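Last updated: February
14 shares | 3 comments

Morris opens a tidy-desk room in Wornden, with a mouse and a mat at every seat

WORNDEN - Morris, the shared study and work space, has opened a new room for people who need a clear desk for an hour or an afternoon. The room has 22 desks, and each one is put back to the same simple layout between bookings.

The idea came from the members. Last year Morris asked them what slowed them down when they arrived, and it received 1,487 answers. The most common complaint was a desk still covered in the last person's things. A missing mouse came second.

Under the new system, paper items stay at the side of the desk and the working area is left free. The mouse goes back to its place when a booking ends.

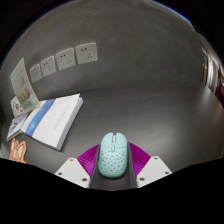
Wyn Lewis said the old room was fine until lunchtime, and after that you could spend the first ten minutes of a booking moving other people's cups and leaflets. Lewis would still like a hook for a coat.

Bookings run for 90 minutes and can be extended at the front counter if the desk is free. A reset between bookings covers the desktop, the mouse and mat, and any books or cards that belong with that desk. Anything left behind is kept at the counter for 2 weeks.

Morris chose small, light mice in pale colors for the room. The mats are a mixed lot. Some are plain, and some are cut in the shape of cartoon animals - members were asked to vote on those, and the ones with ears won easily.

"We expected people to want everything gray," said Nest Watkins, who manages the space. "They wanted a gray desk and something cheerful to put the mouse on, so that is what we bought." 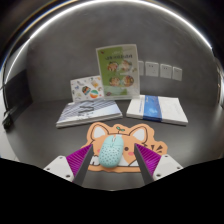
Reading material on the desks

Morris has kept some printed matter in the room. A desk may have a booklet to read, an illustrated card, or a small sign with pictures of food. These stand or lie near the wall so that there is space for a laptop and a notebook in front.

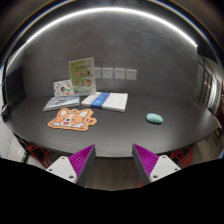 Members are welcome to read any of it during a booking but are asked to leave it at the same desk. Cards and signs that get bent or marked can be handed in at the counter, where they will be replaced. Books from home are fine too, as long as they leave with their owner.

Mercy Waweru, who set up the booking system, said desks can be reserved online or in person. Members who like a certain desk can ask for it by number, though Morris cannot promise it at busy times. The room is included in the normal membership and there is no extra charge.

Questions about bookings can be taken to the front counter at Morris during opening hours.

Related items
Cumow reading corner gets new shelves
Bolero to supply chairs for Morris
How to book a desk at Morris
Lost property: what we keep and for how long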